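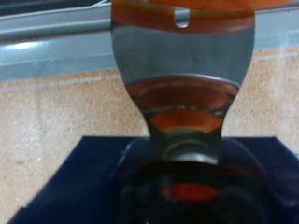 **Does anyone get their deposit back from a short-term kitchen rental?**

I rented a furnished place through Fundport for 30 days while my own kitchen was torn up. Moved out, cleaned like my mother was coming, and got an email saying they're keeping the whole $1,000 for "general wear to counter and appliances." No photos, no list. The lease calls the landlord "Kuser Holdings" and gives a mailbox for an address. I've written twice and received one auto-reply thanking me for my patience, of which I have none. Do I have to prove the counter was fine, or do they have to prove it wasn't?

— Beatriz Salgado

**Widarance**

Depends on your state, but in many places the landlord has to send you an itemized list by a deadline, and "general wear" is a funny phrase to put in a letter like that. Normal wear is usually the part they can't charge for.

Look up your state's deposit law. Then send a short letter by certified mail with the move-out date, the amount, the section of the law, and a date you want the money by. Leave out the adjectives. I wrote a beautiful angry one once and the judge skipped to page two. 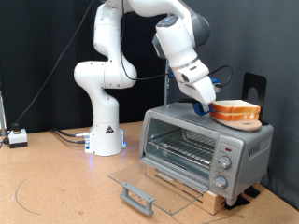 Keep a copy of everything, including the auto-reply. If the date passes, file in small claims. My filing fee was $20 and the hearing took seven minutes, most of it spent finding the other guy's folder. Check whether your agreement counts as a lease or a "license," though — some short stays fall under different rules, and I'm not a lawyer.

**Pinheiro**

Same thing happened to me but with a couch. I gave up in December and I'm still mad. Call your bank maybe? If you paid by card you might be able to dispute it, no idea if there's a cutoff.

Also never clean that well again, they don't grade on it.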